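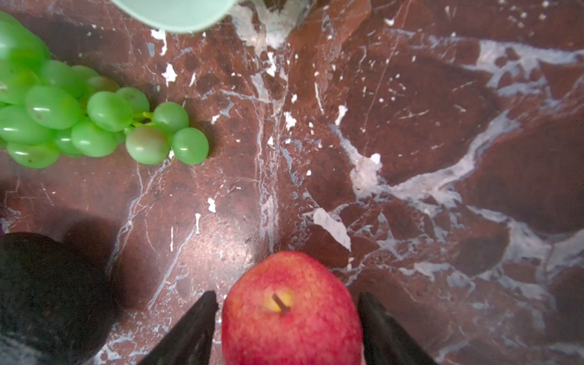 Fruit on the Counter: the Falent Kitchen Gallery

We moved into the house in Zesthorpe in May, and I have been putting pictures of the kitchen up on this page ever since, a few at a time, whenever there is something nice lying about. The fruit ones get the most kind messages, so they now have a page to themselves. Do take your time with it – there are over 812 pictures in the whole gallery, and I would never expect anyone to get through them in one sitting!

Apple and green grapes, on the marble. I am very fond of the yellow patch around the stem, where the red seems to give up and go golden, and of the one grape with a bit of a blush to it. The pale green bowl is at the back.

The countertop, for everyone who has written to ask, is the reddish-brown marble with the white and gray veins that we chose at Soylu after going back 6 times to look at it. It shows every crumb, and I would choose it again tomorrow.

Page updated 2025-10-24. The pantry shelves from Stollska are on page 2.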